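読了時間：9分

第2章　木のヘリコプター「Girura」の組み立て、遊び方、手入れ

この章では、Girura の組み立てと、毎日の使い方について説明します。箱の開け方と部品の名前は第1章にありますので、まだ読んでいない方は先にそちらをお読みください。

本書の日本語版は、Canan Duman が書き、Masaru Tanabe が確認しました。改訂日 28/11/2025。

2.1　始める前に

組み立ては大人の方が行ってください。棒（羽根になる細い丸棒）は、はめる前には小さい部品です。お子さまが口に入れると、のどに詰まるおそれがあります。組み立てが終わるまで、お子さまの手が届かない場所で作業をお願いします。

平らで、よく拭いた机を使ってください。砂や固いくずが机の上に残っていますと、胴体の下の面に傷がつきます。布を敷いて作業する方もいますが、厚い布の上では軸が傾いて入りやすいので、私たちはすすめません。紙を一枚敷くことは問題ありません。

用意するもの：
・乾いた柔らかい布
・細かい紙やすり（付属のもので足ります）
・鉛筆（印をつけるとき）
・木工用の接着剤（必要なときだけ。2.4 を読んでから決めてください）

金づちは使わないでください。ゴムの金づちも同じです。軸の穴のまわりの木は薄いため、たたくと木目に沿って割れます。

注意：箱から出した木は、部屋の空気に慣れるまで時間がかかります。寒い場所から暖かい部屋に運んだときは、一晩そのまま置いてから組み立ててください。急いで組み立てますと、初めはきつく、次の日にゆるくなることがあります。

2.2　部品を見分ける

胴体は、長さ 87 ミリの平たい板です。後ろの端が丸くなっています。丸い端の近くに、細い円の線が彫ってあります。この円がある面が上です。円のない面を上にして組み立てますと、軸の穴が下向きになり、続きの作業ができません。

軸は、短い丸い木です。側面に棒を入れる穴が並んでいます。軸の下には細い足があり、この足が胴体の穴に入ります。

棒は全部で六本あり、長いもの、中くらいのもの、短いものが混ざっています。長さが同じでないことは間違いではありません。箱を開けたお客さまから「短い棒が入っていた」という連絡をいただくことがありますが、交換の必要はありません。どの棒をどの穴に入れても、遊ぶことに影響はありません。

色の違いについて：胴体、軸、棒は別々の木から切っています。並べたとき少し色が違って見えるのは自然なことです。窓の近くで長く使うと、全体がだんだん濃い色になります。

もし部品が足りないときは、組み立てを始めないで、先に窓口へ連絡してください。途中まで組み立てた品物は交換に時間がかかります。連絡先は最後の項にあります。

2.3　ローターを組み立てる

手順1　軸を指で持ち、穴の中に木の粉が残っていないか見ます。残っているときは、机に軽く当てて落とします。口で吹くと粉が目に入りますので、おやめください。

手順2　棒の両端を指の先でさわります。ささくれを感じたら、紙やすりで軽くこすります。端の丸みがなくなるほど削る必要はありません。

手順3　一番長い棒を一本選び、軸の穴に入れます。まっすぐに当て、指で少しずつ回しながら押します。止まるところまで入ったら、それ以上は押しません。

手順4　次に、反対側の穴に別の棒を入れます。隣の穴から順番に入れますと、軸が片方に押されて持ちにくくなります。反対、また反対、という順がやりやすいと思います。

手順5　残りの棒も同じ方法で入れます。入りにくい棒は、入れる方の端だけ紙やすりで二、三回こすってから、もう一度ためしてください。

手順6　全部入ったら、棒を一本ずつ軽く引いてみます。抜ける棒がなければ、ローターは完成です。抜ける棒があるときは、2.4 に進む前に別の穴と入れ替えてみてください。穴と棒の太さには少し差があり、入れ替えるだけで止まることが多いです。

注意：棒を曲げて角度を直さないでください。細い木ですので、音がしないで中だけ折れることがあります。角度が気になるときは、一度抜いて、入れ直してください。

2.4　接着剤を使うかどうか

接着剤がなくても遊べるように作っています。しかし、保育園のように多くのお子さまが使う場所では、棒の固定をおすすめします。三歳になっていないお子さまが近くにいる家でも、必ず固定してください。

使うときは次のようにします。

(1) 棒を抜き、穴の中につまようじの先で接着剤を少しつけます。棒の方には塗りません。
(2) 棒を入れ、はみ出した分を濡れた布ですぐに拭きます。
(3) ローターを平らな場所に置き、次の日まで動かしません。

軸の足には絶対に接着剤をつけないでください。ここをつけてしまうと、ローターが回らなくなります。修理もできません。Carolina Macedo の窓口に届く相談の中で、一番多いのがこの失敗です。

乾いた接着剤の跡は、紙やすりで取れます。水で濡らして取ろうとすると、木がふくらみますのでご注意ください。

2.5　胴体に取り付ける

手順7　胴体を、円の線がある面を上にして机に置きます。丸い端を自分の方に向けると、穴の位置が見やすいです。

手順8　ローターの足を穴に合わせます。棒を持たないで、軸を上からつまんでください。

手順9　まっすぐ下に押します。小さい手ごたえがあったら止めます。軸と胴体の間には、紙一枚が通るすき間が必要です。すき間がないと、回したとき木と木がこすれて、茶色い粉が出ます。

手順10　棒の先を指で軽く押し、ローターを回してみます。音がしないで動けば、それで良いです。「きゅっ」と鳴るときは、足にろうそくのろうを薄くこすりつけてください。油は木にしみますので使えません。

手順11　机の上に置き、真上から見ます。六本の棒が、軸からいろいろな方向に広がり、一本は胴体の上にかかります。先がきれいな円にそろわず、少しふぞろいな星の形になりますが、これが正しい形です。
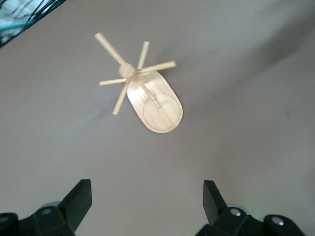
2.6　遊び方

初めて渡すときは、大人が一度回して見せてください。棒の先を押すよりも、軸の上に指をのせて回す方が、力が少なくてすみます。小さいお子さまには、この方法がやさしいと思います。

飛ばすおもちゃではありません。手で持って動かし、飛んでいるように遊ぶものです。投げると棒が折れ、折れた所はとがります。

円の線は、着陸の遊びに使えます。胴体の円と同じ大きさの丸を紙に描き、そこに円が重なるように置きます。別売りの着陸カード（品番 Pislow 34）にも同じ丸がありますが、紙に描いたもので十分に遊べます。円の中に、お子さまの名前や好きな印を鉛筆で書くこともできます。線を濃くしたいときは、色鉛筆を使ってください。水性ペンは木目に沿って広がり、消せません。

注意：遊んでいるとき、顔を近づけてローターを回さないように教えてください。棒の先は丸くしてありますが、目に当たると危険です。

注意：犬がいる家では、遊んだあと床に残さないでください。木のにおいが好きな犬は、よくかみます。かまれた部品は使わないで、捨ててください。

2.7　しまい方

棒が外に広がっているため、おもちゃ箱の底に入れると、上からの重さで折れます。次のどちらかの方法でしまってください。

・組み立てたまま、棚の上や引き出しの一番上に置く。上に何ものせない。
・ローターを胴体から外し、二つを分けて箱に戻す。外すときは、軸をつまんで、少し回しながら上に引きます。棒を引っ張って外すことはしないでください。

日光が強く当たる窓、暖房の吹き出し口の前、風呂場の近くは避けてください。八月のように湿気が多い時期は、軸の足がふくらんで回りにくくなることがあります。このときは削らないで、乾いた部屋に二日か三日置いてみてください。削ってしまうと、冬になったときにゆるくなります。

2.8　手入れ

ふだんは乾いた布で拭くだけです。棒の根元にほこりがたまりますので、古い歯ブラシで外に向かってはらいます。

よだれや食べ物がついたときは、水でぬらして固くしぼった布で拭き、すぐに乾いた布で拭きます。水の中に入れて洗わないでください。食器洗い機も使えません。アルコールは表面が白くなることがあるため、目立たない裏側でためしてから使ってください。

胴体の縁は細く面を取ってあります。ぶつけてへこんだときは、濡らした綿棒をへこみに少しの間当て、そのまま自然に乾かします。浅いへこみなら、だいたい戻ります。深いものは戻りませんが、ささくれがなければ使い続けて大丈夫です。

年に一度、蜜ろうを薄く塗ると長持ちします。布にほんの少し取り、木目の方向にのばし、一晩置いてからよく拭きます。円の溝に残ったろうは、白く見えますので、つまようじに布を巻いて取ってください。軸の穴の中には塗りません。

2.9　困ったとき

ローターがすぐ止まる
　軸が深く入りすぎています。一度外し、手順9からやり直してください。

ローターが上に抜ける
　空気が乾いて足が細くなっています。足に薄い紙を一回巻いて入れると止まります。紙がすぐ切れるときは、軸の交換をおすすめします。

棒が一本だけゆるい
　2.3 の手順6のように入れ替えます。それでもゆるいときは、2.4 の方法で固定してください。

棒が折れて、穴の中に残った
　ペンチで引かないでください。穴が広がります。軸をそのまま送っていただければ、Stovberg の工房で取り除きます。棒の色は元のものと少し違うことがあります。

胴体に細い線が出てきた
　木目か、割れか、爪でさわって確かめます。爪が引っかからなければ木目です。引っかかるときは使用をやめ、写真を撮って窓口に送ってください。

机に置くと、がたがたする
　机の方が曲がっていることもありますので、別の場所でもためしてください。どこに置いても動くときは、胴体が反っています。保証の期間内であれば交換いたします。

2.10　交換部品と連絡

交換できる部品は、軸、棒（六本一組）、胴体です。棒は一本だけの注文ができません。注文のときは、箱の横に貼ってある番号をお知らせください。箱を捨ててしまった場合は、胴体の長さを測って、その数字を書いていただければ調べます。

部品の注文は Carolina Macedo、修理の相談は Sérgio Lobo が受けます。日本語で書いていただいて構いません。返事は Masaru Tanabe を通してお送りしますので、少し日数がかかります。

接着剤で軸を胴体につけてしまった場合、およびご自分で穴を広げた場合は、保証の対象になりません。

塗装をしてみたい方、車輪の付け方を知りたい方は、第3章に進んでください。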